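Our Afternoon at the Brurkmont Open Day

If you got my July note, you know I've been pestering Brurkmont about getting us in the door for ages. Well, they finally opened up their Maltovus lab to visitors, and 11 of us from the club piled into two cars and went! I expected big orange arms behind a fence. What we got was a table, a basket, and a pair of grippers you wear on your hands. 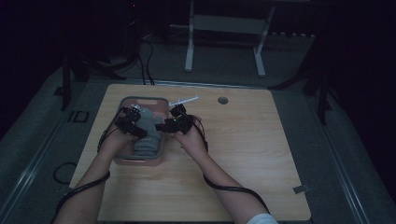 2 min read

The grippers strap on over your fingers, with cables running back along your arms, and then you just do chores. Really! Pick up the gray cloth, put down the gray cloth, mind the edge of the basket. The idea at Maltovus is that people do the job first, wearing the same kind of fingers a robot would have, and the recordings go toward teaching the machine later on. Our guide told us they had 1184 good recordings of cloth folding so far and wanted a lot more.

I got a turn after the coffee break and I was terrible at it. You lose all the feeling in your fingertips, so you end up staring at the tips of the thing and holding your breath – my first three tries at a simple fold looked like something from the bottom of a gym bag. One of our group, a retired quilter, got it on her second go and was pretty smug about it on the ride home (deservedly).

Soft stuff is the hard part, they said. A box stays a box when you squeeze it, but anything plush bulges out around the fingers and you can't tell how much of it you've got hold of. Watch the fur next to the black fingers and you'll get the idea. 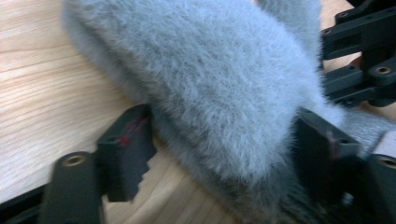 Getting In Next Time

Brurkmont is taking names for another visit, 8 people per group, and each group gets the table for a bit plus a talk from the Zultano folks, who work on the software side. Ours ran long because we asked too many questions, mostly me. Wear short sleeves or something with a snug cuff, as I kept fussing with my sweater under the straps.

Parking is free behind the Şimşekoğlu bakery, and the sesame rings there are worth showing up early for. Reply to this newsletter by November 6, 2019 if you want a spot and tell me whether you can drive. I've got room for 3 in my car if nobody minds the dog blanket.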